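Fludholm table by Unberg - review after eight months
Reviewed by Leen Haddad

I bought the Fludholm because I needed a flat place to fold laundry and the bed was hurting my back. It is sold as a work table, and a few buyers use it as a desk. Mine stands against a white wall and gets used almost every evening.

The top is a medium brown with darker grain lines. On the product page the color looked more orange than it does at home. The grain makes arched patterns across the middle, and there is a faint seam running the long way. I noticed the seam on the first day and thought it might catch on knits. It hasn't so far. I can run a fingernail over it and feel almost nothing.

Assembly took 60 minutes with my neighbor Walid Chamoun holding the legs. The instructions are drawings only, and step 8 shows the crossbar upside down. We had to take it off and turn it around. All the bolts were in the bag, plus one spare.

Size is the main reason I would buy it again. I can keep a folded stack on the left and the pile I haven't gotten to on the right, and still have room to lay a shirt out in between. A heavy pair of pants folds flat without hanging off the front.

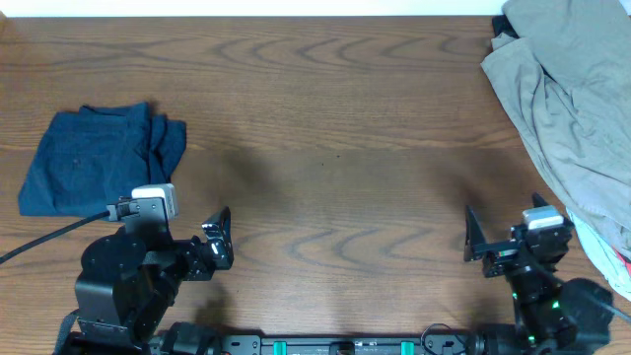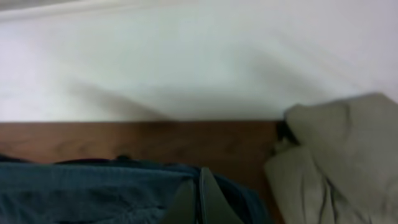 The finish marks less than I thought it would. A damp cloth takes off lint and dust. I left a wet towel on it overnight in May and got a dull patch near one corner, which faded after I rubbed in some furniture oil. Iron on a pad only - the leaflet is clear about this, and I have not tested it.

There is no raised edge, so a big pile will slide over the side if you push it back too far. I looked at the Smadi table as well, which has a lip on three sides, but it is narrower and I couldn't fold a sheet on it. The Bedorora was wide enough but wobbled in the store.

Delivery was slow and one carton had a crushed corner, though the top inside was fine. Customer service answered my email the next morning and offered a replacement leg I didn't need.

Four stars. I took one off for the instructions and the delivery.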